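Okay, a thread about folding T-shirts, because the internet keeps telling me I've been doing it wrong my whole life and I would like to see some evidence.

Background: my sister-in-law Funmilayo sent me a link to the "Elier fold." You pinch the shirt in two spots, cross your arms, shake, and supposedly you get a perfect rectangle. The video has music. That was my first warning sign.

The second was the claim that it takes 2 seconds. Two seconds from when? From when the shirt is already flat, already right side up, with the sleeves already lying where they should be? That's most of the job, friends. That's like timing dinner from when you pick up the fork.

Also the shirts in these videos are always brand new, heavy cotton, and plain. Show me one that's been through the dryer since July. Show me one with a collar that has given up.

So I'm doing the flat stage on the bed, like a normal person who doesn't own a marble folding island. Brown tee, pale duvet.
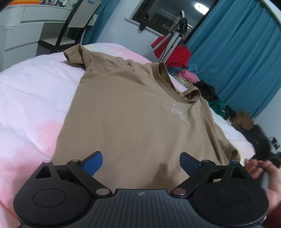
Before any folding. Look at that collar.

See the neckline? One side standing up in a tall loop, the other curled in on itself. No video I've watched has a step for this. They go straight to "pinch at the shoulder." Which part of the bunched-up bit is the shoulder, please?

And the creases coming off the shoulder seam. If you fold over those, you're storing them. You'll meet them again on the day you need the shirt.

Kayode Adeleke replied to say a bed is the wrong surface because it's too soft and I should be using a table. Fine, maybe. But my laundry gets dumped on the bed, and if I have to carry it to another room first I want that counted in the 2 seconds.

Someone else recommended the Stonberg folding board. I looked it up. It's a sheet of plastic with hinges. I have a magazine that would do the same thing, and I've already read the magazine.

What I do, for the record: pull the collar flat, smooth from the chest out to the sleeves, fold one side in, fold the other side in, bring the bottom up, then in half again. My mother's method. It has no name and no music.

I did try the fancy one on this shirt. 5 attempts. The best one was a sort of trapezoid with a sleeve hanging out. The worst one was inside out, and I'd like somebody to explain to me how.

Zainab Amadi says it clicks once you've done it enough times – she says this about sourdough too, and I'm still waiting on that one.

The original video has 3,580 comments, by the way. I read more of them than I should have. Plenty of "life changing!!" and very few people posting a picture of their own drawer.

If you fold this way and it holds up past Wednesday, post the drawer. The real drawer, with the bottom layer showing. Until then I'm sticking with sides in, bottom up.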